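Planning and Purchasing Report, Sidewalk Delivery Robot
Senior Project, Fall Term
Team: Pavithra Mathew, Zsolt Tóth, Renzo Ferraro
Project advisor: Ottmar Lammers

1. What we were asked to do

Our original proposal was to build a small wheeled robot that could carry a package across a city intersection on its own. The department read it and gave us a different job: decide what to buy, in what order, for how much, and show that the choices would survive contact with an actual crosswalk. Building the thing is next term's problem, and with luck next term's team.

We had a budget of $2000 and one term. Pavithra handled sensors, Zsolt handled the drive base and batteries, and Renzo handled the simulator and the spreadsheet, a job he got by missing the first meeting.

2. Requirements

The list started at two pages. Ottmar crossed out most of it in pencil and handed back the following:

The robot has to drive on sidewalk concrete and on asphalt with ordinary cracks in it.
It has to find a crosswalk and stay inside it.
It has to notice the curb before the curb notices it.
It has to stop when someone presses a button.
It must fit through the lab door.

The last item went in after Zsolt measured the drive base we liked best. We then liked a different one.

3. First budget

Our first budget was written the way we suspect most first budgets are, by opening vendor pages and picking the thing in the nicest picture. It contained a laser scanner, a stereo camera, a second laser scanner in case the first one got lonely, and a computer that needed its own fan. It came to a good deal more than we had. Renzo's spreadsheet turned the total red, and for a week we argued about whether the cell formatting was too sensitive.

Several costs were missing entirely: shipping, chargers, connectors, spare tires and anything to carry the robot to a test site in. Huguette Lévesque in the department purchasing office sent it back with one comment, "Where are the cables?" There were no cables. We have since learned a lot about cables.

4. Vendors

We asked three suppliers for quotes on a drive base.

Bavell answered the same afternoon with a clear quote and a lead time we could live with. The base is plain and heavy, and its wheels are wide enough for cracked pavement. The motor controller is included.

Drekano had the nicer machine. It also had a separate price for the controller, a separate price for the software license, and a separate price for the document explaining the first two. By the time we had added everything up it was out of reach, though Zsolt kept the brochure.

Babić sells a kit. The kit is cheap and the instructions are good, but we would be spending the first month of next term with hex keys. We kept it as the fallback.

The Bavell base was quoted at $608 and that is what we recommend. The camera and the emergency stop would come from Braltell, who could ship both in one box and charge us for one box.

5. Simulation before spending

Ottmar's rule was that no sensor goes on the order form until we have a reason for it from the simulator. We thought this was a delaying tactic. It was, and it also saved us a laser scanner.

Renzo set up a city intersection and put a virtual camera at road level, low enough to stand in for the height of the robot. We ran crossings with different camera positions and different sensor combinations and kept notes on where the crosswalk detection failed. The low viewpoint changed the conversation quite a bit. From a desk, a crosswalk is a ladder of tidy white bars. Down near the pavement the far bars shrink to slivers, and they are the ones you need for heading.
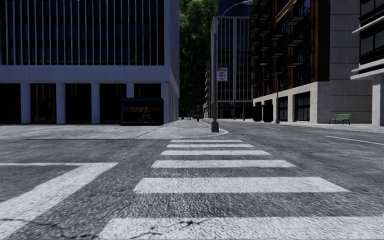

Figure 1. Simulated intersection from road level, looking along the crosswalk toward the far curb. Note the worn paint and the cracked asphalt.

Three findings came out of this and went straight into the budget.

First, the far stripes need pixels. The low-resolution camera in our original plan could follow the nearest stripes happily and then lost interest. We moved money from the scanners to one better camera, mounted on a mast. A mast is a metal tube, so this was the rare upgrade that cost less than lunch.

Second, other paint is a problem. At a corner there may be a second marking running at an angle to the one you want, and our detector was happy to follow either. No hardware we could afford fixes this. It goes under software, where it costs nothing except somebody's spring break.

Third, cracks confuse edge detection more than they bother wheels. Zsolt had been arguing for bigger tires on the grounds of cracks. The Bavell wheels come out fine on paper, and the simulator gave us no cause to upgrade them. It is not much of an authority on tires, so we kept a small repair line.

We should admit what the simulator leaves unanswered. It gave us no useful information on battery life, rain, or what a dog will do. The curb heights are whatever Renzo's scene says they are.

6. Revised budget

Drive base with controller, Bavell: $608
Camera, short-range sensors and emergency stop, Braltell: $600
Onboard computer: $390
Battery and charger: $210
Mast, mounts and tire repair: $72
Cables and connectors: $85
Total: $1965

That leaves $35. Huguette has asked that we stop calling it the party fund.

7. Order of purchase

The computer comes first, in October if the form clears, so that software can run on the real board while everyone waits for the rest. The drive base goes on the same form if Bavell will hold the quote, and as a separate order if not. The Braltell box follows once the base has arrived and Zsolt has confirmed the bolt pattern, which is described in the manual two different ways. The battery goes last. It has to be stored in the metal cabinet, and the cabinet currently belongs to the concrete canoe team.

8. Open items

Huguette needs a second quote for the computer.
Ottmar wants the crossing runs repeated with the camera tilted down slightly.
Pavithra is still waiting on a data sheet for the short-range sensors.
Someone has to ask the canoe team about the cabinet. Renzo missed that meeting too, so it will be Renzo.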